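4.3 Hanging the Rirnley roller shade

Read this section through before drilling. The shade fits inside or outside the window recess. Inside mounting needs a recess at least 65 mm deep.

1. Measure the width of the recess at the top, middle and bottom. Use the smallest figure.
2. Hold a bracket in each top corner and mark the screw holes with a pencil.
3. Drill the marked holes. For tile or masonry, use the wall plugs from bag B.
4. Screw both brackets in place. Do not tighten fully.

CAUTION: Check for hidden wiring and pipes before drilling.

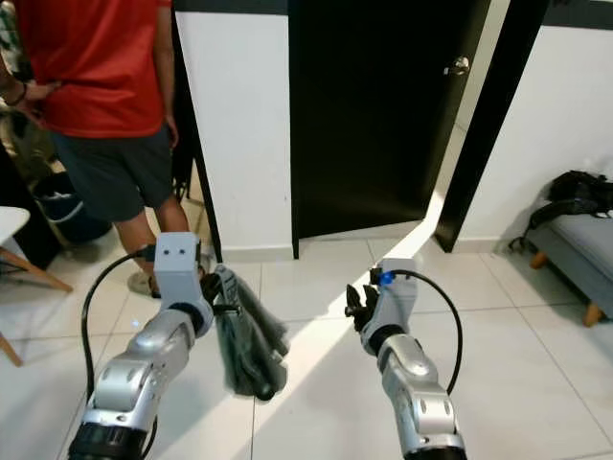
Fig. 11. Dark green cloth held from the top.

5. Push the pin end of the tube into the left bracket, then lower the chain end into the right bracket until it clicks.
6. Check the tube with a level. Adjust the brackets and tighten the screws.
7. Pull the chain to lower the shade fully, then raise it. If the fabric drifts to one side, see section 5.

NOTE: Shades wider than 134 cm need the center support, sold separately.

WARNING: Loose chains are a strangulation hazard. Fix the chain tensioner to the wall before the shade is used. Keep cribs and beds away from the window.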